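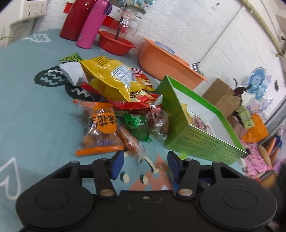

Brisberg Residents' Forum
Shared Rooms and Kitchen
Topic: Snack table, sorting and storage

Chaltu Ambaye
Posted Thursday, July 13, 2023
Residents are asked to agree on a standard for the snack table on the second floor. Packets are at present heaped in the center of the cloth, one bag on top of another. I propose that all items be sorted by kind and placed in boxes. The green cardboard box may serve for the smaller packets.

hidau_212
I support the proposal in part. Nuts and sausage snacks should be kept separate, as some residents do not eat meat. The large yellow bag should stand upright behind the box.

Defne Ateş
I must disagree. The table is intended for sharing, and guests choose more freely from an open pile. Boxes hide the labels – the nutrition label in particular ought to remain in view.

losico
A cardboard box will not hold 500 grams of nuts for long. Unit 819 has offered a plastic bin with a lid.

Chaltu Ambaye
The bin is accepted with thanks. Labels will face outward, as Ms. Ateş requests. The cartoon tablecloth will remain in use until October.

Defne Ateş
I withdraw my objection to the bin. I maintain that the lid should be left off during visiting hours.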